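Speaker notes, Mosholm session, slot two

Slide 1. Title. Say who we are (Nomitbridge, handheld collection and the arm that learns from it). Wait for the latecomers. They always come in by the front door.

Slide 2. What we set out to do in March. Put a pen in a desk organizer. Pause here, people like to feel superior.

We recorded 2268 runs with the handheld grippers. The arm trained on them did well at Trarkinwood for most of a morning. Then it drove a pen straight down into the tabletop and kept pushing, with the calm of somebody stamping a passport.
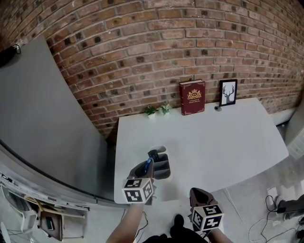

Slide 4. The fault. Pose tracking on the left gripper was slipping whenever its marker cube turned too far from the camera. The software filled in the gap with its best guess and marked the run as good. Of our 2268 runs, 1295 had at least one guess in them. Let the number sit. Take a drink of water.

Slide 5. Why we missed it. Our quality check looked for missing data. There was no missing data. There was plenty of made-up data, all of it beautifully smooth. I had praised the smoothness in a status report. (Read the line aloud if the room is friendly.)

Slide 6. The safety part, so drop the jokes. The force limit on the Ruchti arm was set in a config file that the new build never loaded. Two faults, each dull by itself. The stop button worked. A hand was 2 inches from the pen when it got pressed.

Slide 7. What changed. Guessed poses now get flagged and the run is thrown out. The limit lives in the controller, and the arm refuses to start without it. Retrained in July on 1003 fresh runs.

If asked about the table: there is a dent. It has not been repaired. Skip slide 8 if we're past 3:40.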